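Filed under: Games & Puzzles > Homemade boards > Pegs and small parts

White peg board, small blue pegs keep going missing + black outlines wearing off

tuliver_mom

Hi all, quick one before I have to run. We use a big flat white board for a matching game, small blue parts and black outline shapes on it, you put the part where it goes. Had it since July. Two problems.

First, pegs. They are tiny and they roll. Mine starts near the top corner and then someone bumps the table and thats it, under the couch. I've bought a bag of 115 spares from Gomus and I'm already digging in the bottom of it.
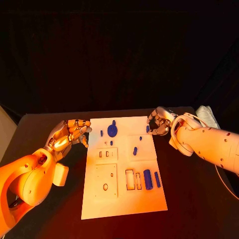 Board on the dark table, little blue peg up by the top right corner.

Second, the outlines. Ours are drawn on with marker and they're going gray from wiping. Redraw? Stickers? Also is portrait way round better or should I turn it sideways, I go back and forth. Reach to the far end is a pain for short arms.

Thanks in advance, sorry for the rambling

Soon-im Kong

Pegs first. Dark table under a white board is good, keep that, I had a white table for years and lost everything on it. Then get a shallow tray with a lip and put the whole board IN the tray. Mine is the Seol baking one, 75 cents at a yard sale. Peg rolls, peg hits lip, done.

Also dont leave all of them out. Put out what the round needs and the rest goes in a jar with a lid. A real lid - not a saucer on top, ask me how I know.

Picking up: from above, fingertips, hold it near the top so the bottom end is free to go where it's going. Little kids grab the whole thing in a fist and then can't see the spot. Show them slow a couple times and they get it.

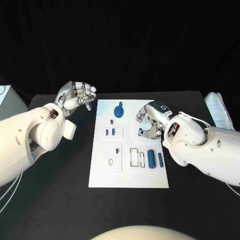
Short blue peg held by the fingertips, just over the board.

Outlines - stop using marker. Black vinyl tape cut in thin strips, or cut the shape out of adhesive vinyl if you have the patience. Wipe the board with alcohol first and let it dry, overnight if you can. Mine have been on for 252 rounds (we keep a tally on the fridge, dont laugh) and one corner lifted. Pressed it back.

Portrait is fine if one person plays. Two people side by side, turn it. For short arms just slide the board closer, or fill the far end first while they're still fresh and standing up.

gregs_garage

paint the pegs orange, easier to find. or get bigger pegs

tuliver_mom

Bigger wont fit the outlines but the tray idea is great, trying it tonight. What width tape did you use?

Soon-im Kong

Narrowest they had. Takirel makes one, came on a roll thats lasted forever. Cut it on glass with a new blade, old blade stretches it and then it shrinks back and you get gaps at the corners. Overlap the corners a hair and trim after.

1678 views
Last updated: 9:40 pm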